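Sterkano Puts Grippers in the Hands of Its Housekeeping Crew at Pivarlow
Staff at the 118-room family hotel spend part of the shift teaching machines to tidy a bed

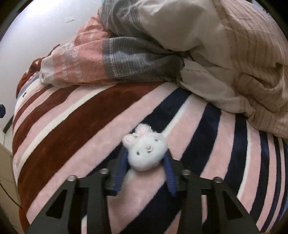

A hand-held gripper with a small white plush toy, over a striped fleece blanket.

PIVARLOW, August – Sterkano, which makes tidying equipment for hotels and holiday parks, said this month that the housekeeping crew at its Pivarlow property has begun its second season of what the company calls guided handling and the crew calls "the tongs."

The arrangement is simple enough to fit on the break room door, where it has been taped since spring. Eleven room attendants take turns with a hand-held gripper, the same two-fingered kind that will later be fitted to a machine. They pick things up off beds and put them where they belong. Each pickup is recorded, and the machine learns from the recordings. The attendants have done this work by hand for years and were surprised to find out how much of it there was to explain.

Soft toys are the current subject. Sterkano's engineers had planned to begin with towels, which are square and hold few surprises. The crew pointed out that a family hotel runs on stuffed animals, that every one of them is somebody's favorite, and that a machine able to fold a towel but likely to send a rabbit down the laundry chute would cost the front desk more than it saved. The plan was changed. The target is now 400 good pickups for each kind of toy, on made beds, unmade beds and the beds of guests with strong views about blankets.

"We asked the engineers to try it first," the housekeeping team said in a joint statement. "They were very polite to the bear. It took them most of a morning."

Under the agreement covering the work, time with the gripper is paid at the training rate and counts as part of the shift. No attendant is given extra rooms to make up for it. Recording sessions are held from 2 p.m., after checkout cleaning, and any attendant may hand the gripper to a colleague without giving a reason. Sore wrists were reported in the first season, and the handle was made lighter. The crew had also asked for a quieter vacuum cleaner. That request remains under review, as it was before the project started.

Sterkano expects the first machine to work at Pivarlow next year. It will clear beds of loose items before the attendants strip them, and it will travel with an attendant at all times. The company had used the word "supervise" for this part of the job in an early draft of the agreement. The crew asked whether supervisors were paid more. They are, and the final draft includes a new pay grade.

No housekeeping jobs will be cut at Pivarlow during the term of the agreement, which also gives the crew a say in which tasks are recorded next. Pillowcases are the favorite. Duvet covers received strong support as well, mostly from people who would like to watch a machine get lost inside one.

A second site, at Benby, will join the project once its staff have voted on the terms. The Benby crew has asked to see the vacuum cleaner first.

About Sterkano
Sterkano designs and builds room-care equipment and runs the Pivarlow and Benby hotels, where the equipment is tried out before it is sold to anyone else.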